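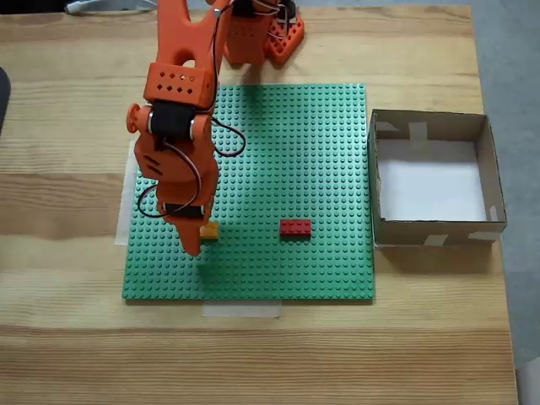
4.2 Pick-and-place trials with the Tramia kit

We assessed the Tramia arm as it is sold to schools and small labs, using the printed parts and servos supplied and no substitute hardware. Assembly followed the Karkthorpe build guide. Calibration was done by Sivaprasad Raju, and Parvathi Marar scored the trials without access to the controller logs.

The task was to pick up a LEGO brick from a green baseplate and release it in an open cardboard box. The baseplate was taped to the tabletop and the arm's base was clamped to the table. A trial was scored as a success if the brick came to rest inside the box within 40 seconds – a brick left on the rim was a failure. Bricks were yellow or red, and their starting positions were changed between trials.
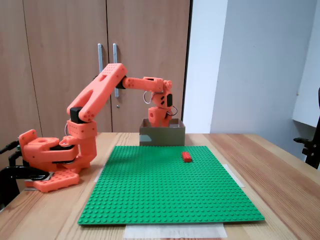

Figure 3. The Tramia arm with its gripper lowered into the box. A red brick lies on the baseplate.

We collected 563 trials in all. The first 50 were used to tune the grip threshold and are left out of the analysis, as are 13 in which the controller lost its serial connection. The remaining 500 were run on the vendor's default motion profile.

Most failures occurred at the grasp. The narrow tip tended to push smaller bricks sideways when it came down off-centre, a behaviour Sastry also noted for the earlier Gromidov kit. Failures at release were less common and were usually cleared by opening the gripper a second time.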